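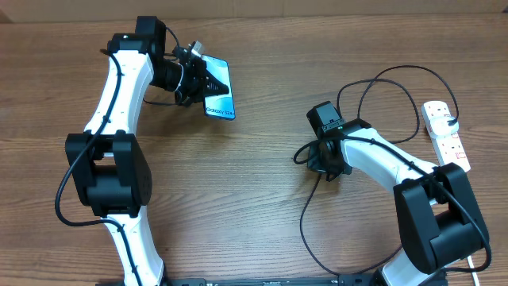
About Us

Hi, I'm Funmilayo Iyamu, and I run Plinelley together with Naveed Sethi. We're a small company that works on teaching pairs of robot arms to handle everyday objects, and phones are the objects we've spent the most time on (more time than either of us spends on our own phones, and that's saying something).

We sell training data and grasping software to people who build sorting and repair lines. But what most visitors to this page want to know about is the method, so I'll spend most of my space on that and get to the who-we-are part further down.

What we work on

Picking up a phone is easy for you. For a robot it's a flat, slippery thing that hardly rises above the table, with a screen that can throw off the cameras. Then, once one hand has it, you usually want the other hand to take it, so you can turn it over or set it down facing the right way. That second part is called a handover, and it's the bit I fell in love with!

Our method is called Suma. A person drives both arms through the job, the computer records what the arms did and what the cameras saw, and a model learns to copy it. Plenty of groups do that much. What we added is a way of splitting the recording up. Suma learns the reach, the squeeze and the handover as separate pieces, and it also learns a score for how sure it is before it moves from one piece to the next. If the score is low, it backs off a bit, looks again and has another go.

The looking again matters a lot. We use a view from above that takes in both arms, plus a small camera down at the gripper. From up top you get the overall layout, where the arms are and which hand has the phone. Down at the gripper you get the last little stretch, with the fingers on both sides of the phone and any cable that happens to be lying near them. Early on we let the model use both views equally all the time, and it would pick the wrong one to trust at the worst moment. Now Suma learns when to lean on which. Close to the table it leans on the gripper view pretty heavily, and in the handover it swings back to the overhead one.

What we found

We trained on 1,000 recorded runs, all driven by hand by me, Naveed and whoever we could talk into a turn at the controls. Then we ran 800 test tries, half with the confidence score switched on and half with it off.

With the score on, the arms got through the whole job, pickup and handover, clearly more often. The gain wasn't spread evenly, though. Pickup from a clear spot on the table barely changed, which makes sense to me, as it was already going fine. Most of the improvement came in the handover and in pickups where the phone was lying at an angle to the gripper.

The thing that surprised us was bright screens. We'd expected a lit screen to hurt, and it did, but much less once the model had seen enough lit screens in training. We went back and labeled 436 of the runs by screen state, on or off (a very long August, thank you Naveed for the playlists), and training on a fair mix of the two closed most of the gap.

We also tried gripper pads with different textures. Rough ones held on better for us than smooth ones, but I'd be careful about reading too much into that. We didn't swap pads often enough to be sure it wasn't something else, like how worn they were on a given day.
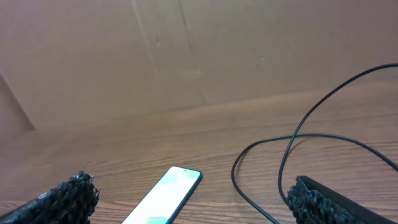 What still doesn't work

Cables, mostly. If a cable crosses over the phone, Suma tends to treat it as part of the phone and tries to grab the pair of them. Backing off and looking again doesn't help much there, because it's just as sure the second time! We're working on a follow-up called Dudance that gives loose, bendy stuff its own piece of the model. I like where it's going, but it's too soon to share numbers.

Phones in thick cases are hit and miss too. And everything I've told you about was done on tabletops, so please don't write to ask about moving belts just yet (several of you have, and I love the enthusiasm).

How we got started

Naveed and I met at Tavares, where we both worked on packing machines. I did the software and he did everything that could pinch your fingers. We kept having the same lunchtime argument about whether two cheap arms could do a job that people were buying one expensive arm for. I said yes. He said only if I let him redo the wiring. We quit within a month of each other and rented a room with good light and terrible heating.

There are 3 of us on the payroll now, if you count our part-time bookkeeper, and we do!

Working with us

If you have an object that your robot keeps dropping, I'd love to hear about it. Tell us what it is, what it rests on and what you'd like done with it, and send a few pictures if you can. We'll usually suggest a short trial first: we record runs with your object on our arms, train on them, and show you the tries that failed along with the ones that didn't.

We host students too, mostly for a semester. You don't need robot experience, but you do need some patience for repeating the same motion all afternoon, and it helps if you write things down.

Our next open house is Sun 5 October. Come and drive the arms yourself, and bring the kids if you like. Naveed will be showing the handover and I'll be making the coffee.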